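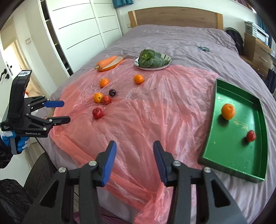

Carrot, bok choy and oranges with a pink plastic sheet.

Skustville Street Events Register
Data card, Nestudard release

Summary
The register lists 377 public street events held in Skustville and the neighboring district of Clegg. It covers block parties, foot races, parades, night markets and touring attractions that required the closure of at least one public road. Each row is one event on one day. An event that ran over a weekend therefore appears twice, with the same event_id and a different day_no.

Source
Records were taken from road closure permits and from the opening notices that organizers file with the district office. Ticketed events were matched to entry totals supplied by Tetance, the ticketing operator for both districts. Matching was done by hand by Faraji Bakilana, who also maintains the register.

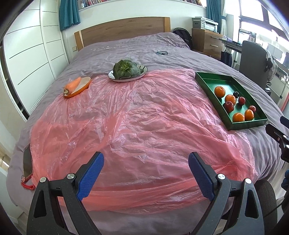

Entry totals are available for 44 events only. The remaining events were free or sold tickets at the gate, and the field entry_total is left blank for them. A blank must not be read as zero. Organizers' own crowd estimates are kept in a separate field, crowd_est, and should be treated with caution — several were filed before the event took place.

Main fields
event_id: permit number, with the district prefix removed
day_no: day of the event, starting at 1
district: SKU or CLG
closure_start, closure_end: local time, 24-hour clock
event_type: one of 17 codes, listed in types.txt
stall_goods: goods declared by market vendors
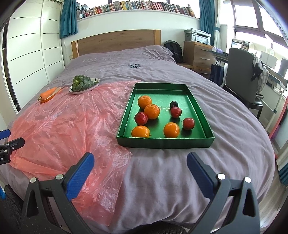 Vendor declarations vary a great deal in detail, and stall_goods has been standardized for night markets and food fairs. Goods are entered by container, followed by the contents in alphabetical order. The green tray of oranges and red plums would be entered as "tray: oranges, plums", with no figure for the pieces of fruit. Goods declared without a container are entered under "loose".

Known issues
Closure times for Sunday events in Clegg are rounded to the nearest hour. Permits withdrawn before opening have been removed, but 3 events that were called off on the day remain, marked status = X.

Updates
The register is revised each February. Corrections should quote the event_id and the field concerned, and be addressed to the maintainer.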